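Introduction to Business Accounts
Handout 4: Fixed assets and depreciation
For the session on Sat 5 July, Cistbridge evening course

Bring a calculator and your answers to Handout 3. We will go over the accruals questions first, as several people had trouble with the rent one.

1. What counts as a fixed asset

A fixed asset is something a business buys in order to use it over more than one accounting year. A shop's till is a fixed asset. The goods on its shelves are stock, because they are bought to be sold. The same object can be either, depending on who holds it. A van on a dealer's forecourt is stock. Once a bakery has bought it and uses it for deliveries, it is a fixed asset in the bakery's books.

Most businesses also set a lower limit. Anything below the limit is treated as an expense in the year it is bought, even if it will last a long time. A stapler may well last ten years, but it would be a waste of time to depreciate it. Our practice firm, Sivberg, has a limit of £70. Use this in all the exercises unless the question says otherwise.

Fixed assets are normally grouped into classes, and each class has its own account in the ledger:

Land
Buildings
Plant and machinery
Fixtures and fittings
Motor vehicles
Computer equipment

Everything in a class is usually depreciated by the same method. Land is the odd one out. It is not normally depreciated, on the grounds that it has no limit to its useful life. Quarries and mines are the usual exception.
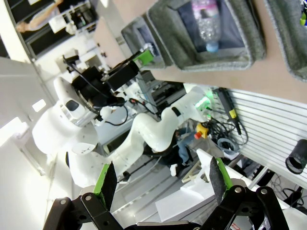 But surely farmland wears out as well, came one reply when this was taught in March, so why does a quarry get depreciated and a badly run farm does not? It is a fair point. The usual answer is that a quarry is used up by being worked, and everyone knows this when it is bought. Poor soil can be brought back. If the land has lost value for good, the loss is dealt with by writing the asset down, which we cover in Handout 6.

2. What goes into the cost

The cost of an asset is the price paid plus whatever had to be spent to get it in place and ready for use. Include:

Delivery charges
Installation and fitting
Testing before first use
Legal fees, where property is bought

Leave out:

Repairs and servicing
Insurance
Training staff to use the asset
Fuel, paper, ink and the like

Training causes arguments every year. It feels like part of getting the asset ready, but the training belongs to the staff, who may leave. Treat it as an expense.

Spending that improves an asset is added to its cost. Spending that keeps it as it was is a repair. Replacing broken roof tiles is a repair. Adding a second storey is an improvement. Where a job is partly one and partly the other, the bill has to be split, so ask the builder for separate figures before the work starts.

3. Why we depreciate

Suppose a machine is used for several years. If its whole cost were charged in the first year, profit that year would look too low and profit in the later years would look too high. Depreciation spreads the cost over the years that benefit from it.

Two common mistakes in the homework:

Depreciation does not put money aside. No cash moves when it is recorded. If the owner wants a fund for a replacement, that is a separate decision.

The figure left in the books (net book value) is not what the asset would sell for. It is the part of the cost that has not yet been charged.

4. Straight line method

The same amount is charged each year.

Annual charge = (cost less residual value) divided by useful life

Residual value is what the business expects to get for the asset at the end. It is an estimate made at the start.

Worked example. Sivberg buys a label printer for £500. It expects to keep it for 2 years and then sell it for £70.

£500 less £70 is £430
£430 divided by 2 is £215 a year

Book value at the end of year one: £285
Book value at the end of year two: £70
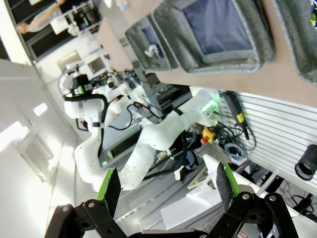
Fig. 2. White jointed arm with a green light ring; beige tabletop at upper right.

5. Reducing balance method

A fixed percentage is charged each year on the book value brought forward. The charge is largest in the first year and gets smaller. Many firms use it for vehicles, which lose a lot of value early on.

Worked example. Cost £500, rate 30 per cent.

Year one: 30 per cent of £500 is £150, leaving £350
Year two: 30 per cent of £350 is £105, leaving £245

Note that residual value does not appear in the sum. It is allowed for when the rate is chosen. The most frequent slip is to take the percentage of the original cost in year two as well.

6. The entries

At the end of each year:

Debit depreciation expense
Credit accumulated depreciation

The asset account itself stays at cost. Keep the accumulated depreciation in its own account, one for each class. On the balance sheet the second is taken away from the first.

Using the label printer, at the end of year one:

Dr Depreciation expense £215
Cr Accumulated depreciation, fixtures and fittings £215

Sivberg puts the printer under fixtures and fittings. Another firm might put it under computer equipment, and that would be acceptable as long as it did so every year.

7. Exercises

a) Girnska buys a display cabinet for £500 and pays £30 for delivery. It will be kept for 2 years and is expected to fetch £70. Work out the straight line charge for each year.

b) Repeat (a) using reducing balance at 30 per cent. Show the book value at the end of each year.

c) Vasiliu has charged the cost of repainting its front office to the buildings account. Write the correction and say what effect it has on profit.

d) State which class each of these belongs to, or whether it is not a fixed asset: a delivery bicycle, a box of till rolls, a car park, a safe.

Hand in (a) to (c) on paper. Part (d) will be done in class. Disposal of assets is in Handout 5, and you will need your answer to (b) for it.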